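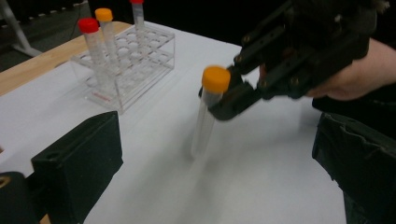
Tubes and racks: keeping the small stuff in order
Workshop tips, February 2025

If your workbench is anything like mine, the big tools look after themselves and it's the tiny things that get away from you. Seeds, glitter, needles, those little brass screws (my goodness, the screws!). A few winters back my neighbor Brock Gagnon gave me a bag of screw-cap test tubes left over from his brewing days, and I've been keeping small things in them ever since. 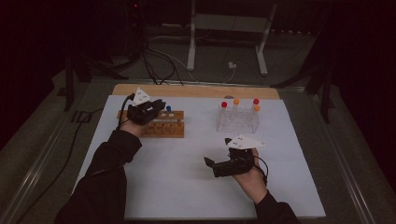

Sorting by cap color is the part I'd urge you to try first, before you buy a single label. Pick a color for each kind of thing and stick with it, so red might be flower seeds and orange vegetables. It helps to give the odd ones a rack of their own, too, the way the blue cap has the wooden rack while the red and orange ones share the clear plastic one. I keep beads under blue, and I've never once planted them.

Spread something white over the table before you open anything. A dropped seed shows up right away on white, and you can lift a sheet of paper by two corners and pour the whole spill back where it came from.

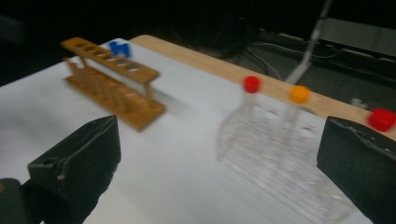 Leave yourself plenty of bare space at the front, too, where your hands will be working. I push the racks well back and fill one tube at a time, cap off, fill, cap on, back in its hole. With 22 tubes to get through, it makes a very pleasant evening.

Wash new tubes in warm soapy water and let them dry for around 3 days before seeds go in. Wooden racks just want a wipe with a barely damp cloth.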